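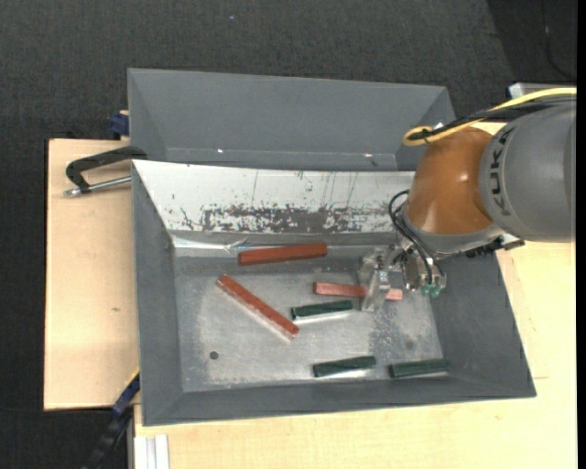

The Olteanu picking kit over a bin of red and green bars.

Olteanu sells its bin-picking kit as ready in 15 minutes. Mine took 2 hours, mostly spent on the air fittings – and the manual skips those. On bars lying well apart it does fine. Push two against a sloping wall and I start to doubt the brochure. I ran 300 picks and 50 needed a second try. Support was polite and vague. The clear fingers are a nice touch, but I'd want a longer trial before paying for them.

Amrit Beaudoin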